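Section 6. Loading and Scheduling a Feature Presentation

This section covers the transfer of a feature from its delivery drive to the Stendora playback server, the installation of its keys, and the building of a show playlist. It applies to single-screen and multi-screen sites running Stendora software with the Musora sound processor. Sites with an older Toivonen processor should also read 6.7.

Complete Section 5 (Projector Link and Clock) before starting. A server with an unset clock will accept content but may refuse keys.

6.1 Before you start

You will need:

The delivery drive and its power supply
The key file for each feature, normally sent by email
The booking sheet, showing title, version, language, and subtitle option
An operator login with Content rights

Check the version on the booking sheet against the label on the drive case. A martial arts title, for example, may be supplied in the original language with subtitles, in an English dub, and in a second dub for another region. All three can arrive on one drive. The label lists the versions in short form, and the server shows the same short form after the transfer.

The storage volume must have at least 400 GB free. The free space is shown at the bottom right of the Storage page. If there is less, remove old content as described in 6.6.

6.2 Connecting the drive

1. Log in to the server from the booth panel or from the office workstation.

2. Open the front door of the server. The drive bay is behind it, above the fan filter.

3. Slide the drive carrier into the bay until the latch closes. If the drive was supplied without a carrier, use the USB port to the right of the bay and connect the drive's own power supply first.

4. Wait for the bay light to turn steady green. This can take up to 2 minutes.

5. Open the Storage page and select External. The drive appears in the list with its volume name.

CAUTION: Do not remove the drive while the bay light is blinking. Use Eject on the Storage page and wait for the light to go out.

NOTE: If the drive does not appear, select Rescan once. Repeated rescans do not help and will delay a show that is already running.

6.3 Transferring the feature

1. On the Storage page, select the drive and then Browse.

2. Mark each version you have booked. Leave the others unmarked.

3. Select Transfer. The server asks whether to verify the content after copying. Leave this set to On.

4. Watch the first minute of the transfer on the Status line. The rate should settle and stay level.

5. When the transfer ends, the Status line reads Copied, then Verifying, then Ready.

A feature of 138 minutes with one audio version takes roughly an hour through the drive bay and longer through the USB port. Transfers continue during a show at a lower rate. The server always gives priority to playback, and a transfer started shortly before the evening shows may not finish until they are over.

If the Status line reads Verify Failed, delete the copy and transfer it again. If it fails a second time, request a new drive from the distributor and quote the volume name. Do not play content that has failed verification, even if it opens in the playlist editor.

NOTE: Supplemental packages (a subtitle file, a replaced reel, or a new audio track) need the original package to be present on the same server. Transfer the original first. A supplemental package without its original shows the state Incomplete.
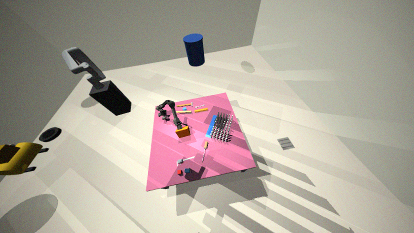

Can a feature be transferred before its key has arrived?
Content and keys are handled separately, so the feature can be copied and verified at any time. It will show a closed padlock in the content list and cannot be played until a valid key is installed.

6.4 Installing keys

Each key opens one version of one feature on one server for a set period. A site that moves a title from a large screen to a small one partway through the run needs a second key for the second server. Request it at the time of booking.

1. Save the key file to a USB stick. The file may be zipped; the server reads it in either form.

2. Insert the stick in the USB port and open the Keys page.

3. Select Import. The server lists the keys it can use and ignores those made for other machines.

4. Check the start and end times. They are shown in local time.

5. Return to the content list. The padlock should now be open. If the key is valid but its start time has not been reached, the padlock is shown with a small clock.

6. Remove the stick.

Sites connected to the Grudstead booking service can receive keys over the network. To turn this on, open Keys, then Sources, and enter the site code and password supplied with your Grudstead contract. Imported keys appear on the Keys page with the letter N beside them. Manual import remains available and takes effect at once.

CAUTION: Replacing the media block or its battery changes the server's certificate. All keys issued for the old certificate stop working. Send the new certificate to your distributors before the next show day.

Key states and their meaning:

Open: the key is valid now.
Pending: the key is valid from a later time.
Ends Soon: the key runs out in less than 24 hours.
Ended: the key is no longer valid. The content remains on the server.
Wrong Device: the key was made for another server. This state appears only in the import log.

6.5 Building the playlist

A playlist, or show, contains everything that runs from the moment the house doors open to the end of the credits. Build one playlist for each feature version. Do not edit a shared playlist to change languages between shows.

1. Open the Playlist page and select New.

2. Enter a name. Use the title, the version, and the picture shape, for example DRAGON OV-EN SCOPE. The name is limited to 40 characters.

3. Add the walk-in music or slides, if used.

4. Add trailers in the order given by your programming office. The editor shows the shape of each trailer, Flat or Scope, in the second column.

5. Add the feature.

6. Add the cues listed below.

7. Select Check. The server reports missing content, closed padlocks, and shape changes without a matching lens cue.

8. Select Save.

Cues for a standard show:

House lights to half: at the start of the first trailer
House lights down: at the start of the feature
Lens and masking: wherever the shape changes
Sound format: at the first item and again at the feature
House lights to half: at the start of the end credits
House lights up: at the end of the feature

The distributor's notes give the time of the first end credit, counted from the first frame of the feature. Enter this time as an offset from the start. Where a title has a scene during or after the credits, move the house light cue to follow it. Features with a long pre-title fight or chase sequence often open loud and dark; the lights should be fully down before the first frame, so place the cue 5 seconds before the end of the last trailer.

NOTE: A lens change takes up to 12 seconds. Put a black item of at least 15 seconds between two items of different shapes. If there is no black item, the start of the second item will be shown while the lens is moving.

Subtitles

Most subtitles are sent as a separate track and drawn by the projector or the server. Open the feature in the playlist editor and confirm that Subtitle Source is set to Server. Play one minute of a dialogue scene and check the position of the lower line. On screens with fixed masking, the lower line may fall on the masking cloth. In that case, set Subtitle Offset to a positive value, one step at a time, until both lines are clear.

6.6 Removing content

1. Open the content list and sort by Last Played.

2. Mark the titles to be removed. Titles used in a scheduled show cannot be marked.

3. Select Delete and enter your password.

Deleting a feature does not delete its keys. Ended keys are cleared by the server once a month. Trailers for titles already released should be removed at the same time, as the server holds a maximum of 177 items of any kind and will refuse a transfer beyond that number.

CAUTION: Deleted content cannot be restored. Keep the delivery drive until the run is confirmed as finished.

6.7 Sites with a Toivonen sound processor

The Toivonen processor does not report its format to the server. The Check function in 6.5 will therefore show Sound: Unknown for every item. This message can be ignored if the following have been done:

1. Set Device Type to Generic on the Sound page.

2. Assign a macro number to each format in use. The factory numbers are printed inside the processor's front cover.

3. Send each macro from the Sound page and confirm that the format light on the processor changes.

4. Set the fader by hand before each show. Server fader cues have no effect.

6.8 Test run

Run a short test before the first public show of every new title.

1. Load the playlist and start it from the last trailer.

2. Confirm the light, lens, and masking cues.

3. Confirm that dialogue comes from the center channel and that the surrounds are working on both sides.

4. Skip to the middle of the feature and check focus at the center and at all four corners.

5. Skip to the end credits and confirm the house light cue.

6. Stop playback and reload the playlist from the top.

Record the test in the booth log with the playlist name and the screen number. Faults found during the test are listed by code in Section 9.

Text of this section revised 21 July 2023 for server software released in May.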